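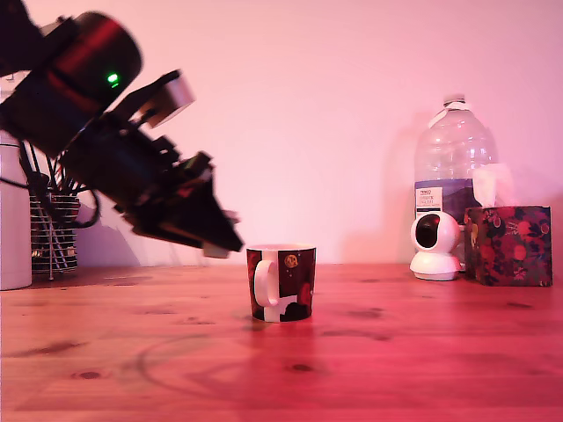

A patterned mug on a wooden tabletop. Its white handle is on the side facing us.

How does a mug get its shape?

Many mugs start as clay. Clay is a soft kind of earth that you can squash, roll and press. In a factory, wet clay is often pushed into a mold or poured into one as a runny mix called slip. The mold gives the mug its round wall and flat bottom.

The handle is often made by itself. A worker or a machine sticks it on with a little wet slip, which works like glue. A handle keeps your fingers away from the hot wall of the mug.

Next the mug dries. Then it goes into a very hot oven called a kiln. A kitchen oven is far too cool for this job. After firing, the clay is hard and will not turn soft again, even in water.

Most clay mugs also get a coat of glaze – a thin layer that melts in the kiln and turns to something like glass. Glaze makes a mug easy to wash and stops drinks from soaking in.

Pictures can be painted by hand or printed on a thin sheet called a decal. The decal is put on the mug, and the mug is heated again so the colors stay.

Look at the mugs in your kitchen. Are they wider at the top? Many are a little narrower near the bottom, like the one in the photo. Turn an empty one over. You may find a rough ring with no glaze – that is where it stood in the kiln.

Words to know: clay, slip, mold, kiln, glaze, decal

Written by Asuka Kawaguchi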